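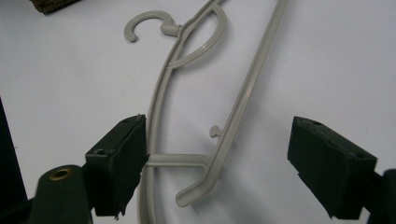
Light gray plastic clothes hanger lying between the two gripper fingers.

The Uton is a two-finger gripper that I built on my kitchen table and finished in the shared workshop at Brasetden, and it's held by hand, so there's no arm to buy (which is how I could afford it!). It's a cousin of the Tundach, an older claw by Florian Widmer with one moving finger. I kept his finger spacing and pretty much nothing else. The parts came to $240, and 95 of that went on a motor I burned out in October.

Most of the work since then has been on hangers. A single one on a plain sheet is easy enough, but hangers love to grab each other – every hook finds a bar – and that's where the trouble starts. 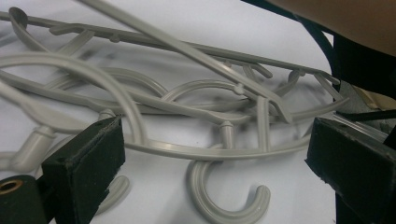 I started out aiming for the hook every time, and I've mostly given up on that now. A long straight bar is a much nicer thing to close on, if you can get at it. Theresia Ammann wrote the grasp log, which stood at 1,806 tries last time I looked, and I still haven't sorted the early ones.

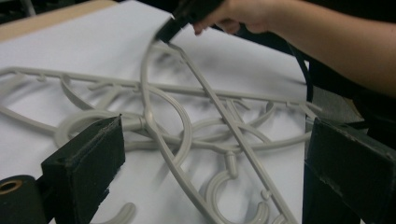
Keith Donnelly disagrees with me on the pads and says softer ones would let the fingers slide under a bar and would wear out twice as fast. I have 2 spare sets cut, so his version goes on next.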